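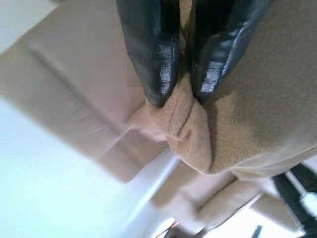
Session 10: The Bystander in the News Story

Handout to go with the lecture. Instructor: Mitali Marikar. Please read it before class, and if you can't, please at least look like you did.

Where we are

Last session we dealt with the suspect and how he gets written up before anyone has charged him. This time it's the other person in the crime story, the one who was only there to buy stamps. Reporters love bystanders. They have no lawyer and no press office, and they are usually still shaky enough to talk to anyone holding a notebook.

The Brornton case

Our main text is the coverage of the post office robbery in Brornton. The bare facts, as far as the court settled them: a man came in shortly before closing and demanded cash from the counter. There were 11 customers in the building. One of them, a retired bus driver named Cartwright, stood between the man and the door and talked to him until police arrived. Cartwright got a broken wrist. The man got a prison sentence. The post office got a new door, which the local paper covered in more depth than the trial.

Now read the two articles in the packet. The first ran the next morning. The second ran after the verdict.

In the morning story Cartwright "tackled the gunman." The court heard no evidence of a gun and no evidence of a tackle. The wrist was broken when he slipped on the front step on his way out to meet the officers. You will find this in paragraph nine of the second article, a spot in the newspaper where facts go to retire.

Where did the tackle come from? I traced it as well as I could. A woman who had been across the street told a radio reporter that he "must have gone for him." The radio bulletin made it "went for him." The paper heard the bulletin and made it "tackled." Each person moved the story one small step, and I doubt any of them would call it lying. Mark the three verbs in your packet and keep them in mind for the written assignment.

Terms you need

Eyewitness: someone who saw the thing. This sounds too simple to define until you check how many people quoted as eyewitnesses were in the next building.

Earwitness: someone who heard it. Perfectly respectable, but the copy should say so.

Attribution: telling the reader who said it. "Police said" is attribution. "It is understood that" is a fog machine.

Hero frame: the story decides early that one person was brave and then trims whatever doesn't fit. In Brornton, the part that got trimmed was the counter clerk, who pressed the alarm and kept handing over small bills one at a time for as long as she could manage. She gets half a sentence on day one and no name.

Follow-up: what a newsroom promises itself it will do.

On naming people

Students always ask whether you should name the bystander. The law will generally let you, and that's the least interesting part of the answer. Cartwright was named, with his street, by that evening. He told the Lolmont weekly a year later that strangers still stopped him in the grocery store to ask about the gun. He'd given up correcting them. One man got angry with him for denying it.

Compare the clerk, who asked not to be named and wasn't. Her account was the best one available and hardly anyone used it, partly for that reason. A quote with a name on it looks sturdier on the page even when the nameless one was standing three feet from the cash drawer. I don't have a rule to give you here. I've worked on desks that had one, and we broke it whenever the story was good enough.

A word on comment sections

Citidik, the community news site, put the morning story up and opened it to comments. I've printed some of them at the back of the packet. Notice how fast the talk leaves Brornton. By the second page they are arguing about bail, then about parking, then about each other. Two posters claim to have been inside the post office at the time. They disagree on which wall the counter is on.

These are still useful to a reporter, if handled like something found under the fridge. One comment mentions the wet step. It was posted before any paper had it, and no newsroom that I know of picked up the phone.

For discussion

Come ready to talk about these. I will call on people, starting with the back row.

Which single word in the morning story does the most damage, and what would you have put there on deadline?

Would you have run the woman across the street at all?

If you were writing the verdict story, how high would you place the correction, and would you call it a correction?

Written assignment

Rewrite the first 2 paragraphs of the morning story using only what could have been known by ten that night, with every claim attributed. Then add a short note saying what you left out and what it cost the story. It will be duller than the original. Mine was too.

Due 15 Jun 2004, on paper, stapled. Folding the corner over is not a staple.

Reading for next time: the chapter on police briefings, skipping the bit on fax etiquette.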